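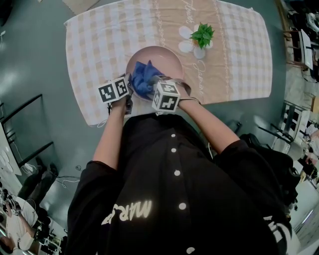 Kathleen Madigan wrote in the margin of our first draft that a rule is only worth printing if the person wearing the wrist cubes can remember it with both hands busy, and she asked us to cut our list of rules down until that was true. We had thirty-one at that point. We grumbled for most of an afternoon and then saw that she had a fair point, so what follows is the shorter version, along with how we got there.

House Rules for Hand Demonstrations
Project report, Terlow group
Eilidh Kinnear, Elie Awad, Fotis Chatzigeorgiou

Why we picked this

Our part of the Jardine project was supposed to be software. We were going to take recordings of people doing small household jobs at a table, putting a cloth in a bowl and that kind of thing, and turn the wrist movements into paths a robot arm could follow. By the end of June we had plenty of recordings and a long list of arguments about which ones to keep. One of us would throw out a clip that another had marked as perfectly good. We finally admitted that we needed written practice before we needed more code, and Morag Dunbar kindly let us change the topic (thank you, Morag!).

The rules as they stand

Before recording, fasten both cubes snugly and try to turn each one with your fingers. If it slides, start again with the strap.

The left cube stays the left cube. Do not swap them halfway through a session, even if one strap is more comfortable.

Keep at least two faces of each cube toward the head camera for as much of the task as you can. We argued over "at least two" for a long time. One face can be enough for the software to guess a position, but in our recordings the angle would sometimes flip back and forth, and the cleanup took forever.

Sleeves stay above the straps.

Begin with hands still, do the job at the speed you would at home, and end with hands still. If you fumble, carry on and finish. A fumble that gets corrected is useful to us, and Elie feels strongly that we lost some of our best material early on by stopping.

Soft things get their own label. A towel never folds the same way from one try to the next, so "cloth in bowl" needs a written idea of what counts as done. Ours says that no part of the cloth hangs over the rim.

Breaks come every 9 clips, whether or not the wearer feels tired. Fotis did not like this one until he compared his early clips with his late ones.

Trying them out

We gave the sheet to 8 classmates at the Sotley building and asked them to run a session without any help from us. Most of it went smoothly. The sleeve rule was the one people forgot, and two of them read "hands still" as "hands flat on the table," so we have reworded that on the printed copy. We then went back through our older material, roughly 3000 clips, and sorted it again by the new rules. It was slow, but the three of us finally agreed on nearly all of it.

What is still open

We never settled who may stay near the table during a recording. Eilidh would like a taped line on the floor, and the group at Bidarthorpe, who have offered to test the sheet next, would like it left to whoever is running the session. There is also nothing yet about left-handed wearers, and there should be.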